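Startseite – Beiträge – Archiv – Kontakt
Lesezeit: 7 Minuten

4.2 Beschaffungsplanung für den zweiarmigen Arbeitsplatz

Die Kostenaufstellung für den Standort Pestau trennt Erstbeschaffung und Verschleißteile. Zur Erstbeschaffung zählen zwei Arme, zwei Parallelgreifer, die Kameras an den Handgelenken und der Tisch. Abbildung 10 zeigt die Greifer an einer stehenden Flasche.

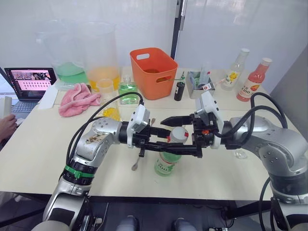
Abb. 10: Beide Greifer am Verschluss einer Kunststoffflasche.

Greiferfinger werden als Verbrauchsmaterial geführt – Banutent liefert sie nur satzweise. Je Satz sind rund 715 Euro anzusetzen, Versand nicht eingerechnet. Das Angebot von Drerlow lag niedriger, enthielt jedoch keine Ersatzkabel und wurde daher nicht weiter verfolgt. Für Behälter und Kleinteile genügt ein Pauschalbetrag von 100 Euro je Quartal. Die nächste Bestellung ist für September vorgesehen.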